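Clovness Serving Tray, White with Gray Rim

Item no. 1793
In stock at the Rurkoren shop

I sell a lot of trays, and this is the one that I keep stealing from my own stockroom. There are two at my house now and one behind the counter holding my lunch, so take this page as coming from somebody who's pretty far gone on the thing already.

The Clovness is a plain rectangular tray in white, with a thin gray rim and rounded corners. No pattern, no slogan about coffee, no rope handles. I've got nothing against a tray with a big lemon on it (I stock several, see item 2031) but if you want something that can stay out on the table all week without bossing the room around, I'd go for this.

My business partner, Ebenezer Kwofie, wanted to order it in dark green and I talked him out of it. We had a proper argument over that one! He came around when we put the first sample on the white table in the shop and you could still see where the tray stopped and the table started, thanks to that little gray line. It's such a small detail and I'm weirdly fond of it.

What I use it for

Mostly fruit. I gave up on fruit bowls a few years ago, as whatever was on the bottom got forgotten until it was soup. On a tray everything sits in one layer, so you can see the pear that needs eating today. Bananas especially do better for me lying flat than buried under a pile of oranges – fewer bruises, and the kids grab them on the way past.
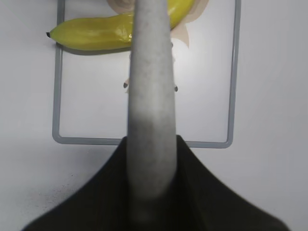

Clovness in white, with a banana resting across the rim.

It's also my breakfast-in-bed tray, my "please put your keys here" tray, and in November it turns into the candle tray until the holidays are over. Cecilia Ankrah, who makes the Ankrah linen napkins we carry, keeps hers by the sewing machine for scissors and thread. She says the rim stops her pins from wandering off, and she's had hers longer than I've had either of mine.

Good to know

The rim is low. I like that, as you can slide things on and off without lifting them way up, but it does mean I wouldn't run up the stairs with three full glasses on it. If you want something with tall sides for carrying drinks out to the yard, look at the Stakberg (item 1655). It's deeper and heavier and it has cut-out handles, and it's the one Ebenezer uses at home, mainly to prove a point.

White does show things. Beet juice, turmeric, that sort of mess. Wipe it up while it's fresh and you'll be fine. I left a blackberry on mine overnight and got a pinkish spot that took me a couple of goes with baking soda and a damp cloth, but it did come off in the end.

Care

Wash by hand with warm water and dish soap, then dry it with a towel. Please don't use steel wool or the rough side of the sponge. I don't put mine in the dishwasher, and it's a bit long for my bottom rack anyway. Keep it off the stove and don't set a pan on it straight from the oven.

Ordering

You can buy them one at a time or in a set of 3, and the set works out a little cheaper per tray. They all come in the same size, so they stack, and my stack lives on top of the fridge. We wrap each one in paper and ship in a plain box. If you'd like a gift note, type it in the order comments and I'll write it out by hand (my handwriting is okay, Ebenezer's is not).

Returns are fine as long as the tray hasn't been used. Send me a message first with your order number and I'll email you the label.

Goes well with: Ankrah linen napkins, Stakberg deep tray

Page updated 2020-05-24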